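Keeping Score by Ear: How Bidanholm's Skittle Alleys Counted Before Screens

Project report, Local History and Leisure

Introduction

I chose indoor skittles because my grandfather played it and because the last alley in Bidanholm, the Banent, is still open on Saturday evenings. My question was how scores were kept before the alley put in a screen, and what changed in the game afterward. I used the club's old score books, one long interview, and a short visit to the alley in February.

Background

Bidanholm once had four alleys. Three were behind pubs and the fourth, the Tresarel, had its own building near the canal. The Tresarel closed when the dye works did, and most of its players moved to the Banent. They brought their own rules with them, and the two groups did not agree on what counted as a fallen pin. At the Tresarel a pin leaning on the side board was down. At the Banent it was standing.

The argument is all over the score books. One page has a full evening crossed out and written again in different ink, with the initials of both captains next to it. I counted 2,381 league games in the books I was allowed to see, and 102 of them have a correction signed by both sides. Most of those are from the first two winters after the move.

The pins

Pin shape mattered more than I expected. The older sets were turned by hand at a shop called Van Wijk, and no two sets had quite the same weight. A pin with a narrow neck and a heavy base rocks for a long time before it settles, so players waited and argued. Later sets had thicker necks and fell faster. 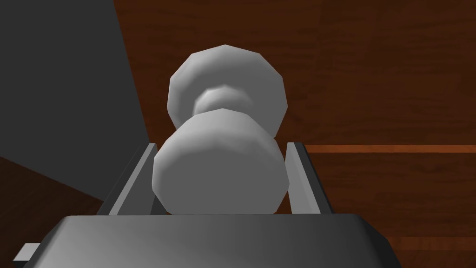 Scoring by ear

Roel Mertens set pins at the Banent for 40 years. He told me the scorer sat with his back to the lane so that nobody could accuse him of favoring a team. The pin setter called the number and the scorer wrote it in chalk, then copied it into the book at the end of the round. If the call was not heard, it was repeated once. After that it was zero.

Roel said a good scorer could tell a six from a seven by the noise. I am not sure about this. I asked him to try it with his back turned and he said his hearing was too far gone, so I could not test it.

After the screen

The screen cost the club around 1,000 and was paid for with a raffle and a loan from one of the members. Signed corrections stop almost completely in the next book. The writing in the books also gets shorter. Before, scorers noted the weather, who was sick, and who had brought food. After the screen there are only totals.

Limits of this project

I only had one person to interview who had worked under both systems. Two score books are missing, and the Tresarel's own books were not kept. I also did not look at women's teams, who played on a different night and had a separate book that I did not find out about until I was writing this up.

Sources

Score books of the Banent alley, read at the club. Interview with Roel Mertens. Notes from my own visit.

Comments (3)

Myroslav Derkach
My father played at the Tresarel and he would tell you a leaning pin is down. Good to see it written somewhere. The building had a green door, if you want that for your notes.

canalside_k
The women's book was with the secretary for years. Ask at the bar, they should know who has it now.

Roel Mertens
It was repeated twice, not once. Otherwise correct.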